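Home | Grippers | FAQ | Contact

Gripper FAQ
2021-07-17, by Nouhaila Bensaid

Which pair are you testing?
The Leker hand-helds, against our old Yagi set.

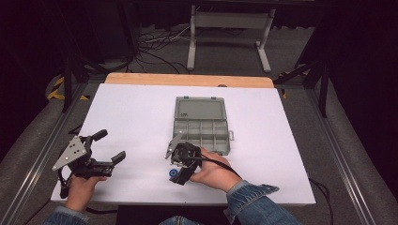
I started with small parts and one cable per hand — my wrists noticed!

Do the fingertips hold thin round stuff?
Mostly, if I come in slowly. 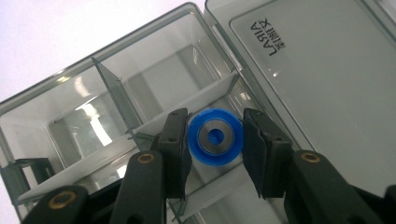 Afiq Sopacua wrote in that his Yagi pads grip flat discs better with a softer squeeze.

Is two-handed worth it?
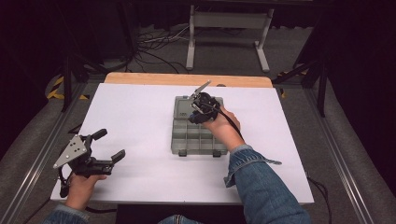
I'd say yes, once you're used to it. I can keep the left jaws open and low while the right hand works over the organizer.

© Clastlow | Back to top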